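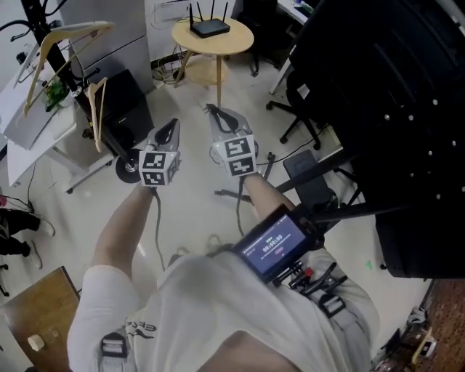
The Ceris side table from Istimo is sold as a bedside piece, but I bought it in December to get the router off the floor. The top is light wood, round and small. A router with four upright antennas sits on it with the antennas pointing upward, and there is little surface left over for anything else. The legs are thin and give cables nothing to clip to, so the slack ends up on the floor by the base.

Assembly took 13 minutes with the supplied hex key. Two of the bolts needed retightening after a week — the threads are shallow, and Istimo does not include washers. On tile the table is stable once the feet are leveled. I also tried the Fekilo, which has a lower shelf for a power strip and is the better choice if cable storage matters, though it weighs more and the finish marks easily.

The Ceris has no cable cutout and no shelf. Load rating is not printed on the box. For a router or a lamp it is adequate.

Reviewed 10/15/22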